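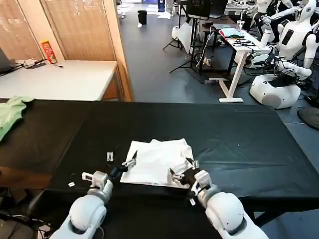 According to the Flernwood district history, a household could be judged by its tea towels long before anyone sat down to eat, and readers who grew up in the valley still write in to say their grandmothers believed every word of it. The tea towel (also called a dish towel, or a glass cloth when it is kept for glassware) is a flat cloth used for drying dishes and cutlery after washing. It is usually made from linen, cotton or a blend of the two, and it is a bit larger and a good deal smoother than a hand towel.

Origins

Tea towels of fine linen were in use in well-to-do English homes by the eighteenth century, where they were wrapped around the teapot to keep it warm, laid over bread and cakes, or set on the tray to catch drips. Linen was favoured because it is absorbent and sheds very little lint, so it could be trusted with the good china. Many were hemmed and embroidered at home, and a well-made one might be handed down more than once. Cotton became the everyday choice as mill-made cloth grew cheaper, although plenty of cooks will still tell you that nothing polishes a wine glass like old linen that has been through the wash for years and years.

Weaves

Plain weave is the most common and takes print well. Huckaback has a small raised pattern that helps it soak up water, and waffle weave, with its little square pockets, dries quickly on the rail. Terry cloth is thirsty but leaves fluff behind, and so it tends to be kept for pots and spills.

The Flernwood towels

The district's own tradition began at the Brimcombe mill, which wove plain white cloths for hotels and railway dining rooms and sold them by the gross, 144 to a bale. At its busiest the mill sent out more than 3,000 towels a week. Coloured borders came in later, when the hotels asked for a way to tell glass cloths from kitchen cloths — blue for the first, red for the second — and local families took up the habit at home, where it lingers.

After the mill closed, its looms went to a smaller workshop at Treloar. The workshop is best remembered for its souvenir towels, printed with wildflowers, recipes and calendars, each design limited to 1,000 copies. The Uduvdale museum holds 20 of these and brings a few out every July, along with a lovely old sample book whose colours have hardly faded.

Care

New towels often have a finish that repels water, and a couple of hot washes will usually clear it. Fabric softener is best avoided, as it coats the fibres. Linen can be ironed while still slightly damp.

See also: Huckaback; Napkin; Table linen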